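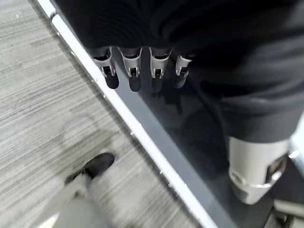
*Robot hand with the cover on, fingers pointing down, over the dark panel.*

# Fitting a soft cover to a robot hand

These are my notes for putting a fabric cover on the five-finger hand at the Sallton workshop. The bare hand works fine, but dust gets into the knuckles and the wiring on the back snags on things. The cover leaves the finger shells and tips exposed, so grip is not affected.

## What you need

- Black stretch fabric, one piece, 52 cm by 78 cm
- Kosham elastic cord, thin
- Fabric glue and a needle with heavy thread
- Two hook-and-loop straps for the wrist
- A 2 mm hex key

Raili Heinonen cut the first pattern on paper from an old work glove. Do the same if your hand is a different size.

## Steps

1. Power down the hand and unplug it at the wrist. Leave the fingers open.
2. Wrap the paper pattern around the palm and mark where each finger comes through. Mark the thumb separately. It needs a wider opening than the others.
3. Cut the fabric with 9 mm extra on every side. Fold that over and glue it down for the hem.
4. Run elastic through the hem at the finger side. Pull it until it sits against the shells, then tie it off. If it can slide down to the first joint, it is too loose.
5. Sew the thumb cuff last. Leave slack in it. A tight cuff pulls on the thumb when the hand closes, and the motor will fault.
6. Slide the cover on from the fingertips and close the wrist straps.

## Checking it

Plug the hand back in and open Lehtinen, the control program we use. Set the speed to the lowest value and close one finger at a time. Watch the hem near the joints -- fabric caught in a joint slot is the most common problem. Stop, open the finger and pull the fabric back by hand.

Next, move the thumb through its full range. Expect wrinkles at the base. If the cuff goes flat and stretched before the thumb reaches the end, add more fabric.

When that looks right, run the open-close cycle. Ours did 2882 cycles in November before the elastic needed replacing. The glue had let go in one spot by then, so I now put a few stitches over it.

Last, point the fingers at the floor and shake the wrist gently. The cover should stay where it is. If it creeps toward the fingertips, move the lower strap closer to the Eder wrist plate and tighten it again.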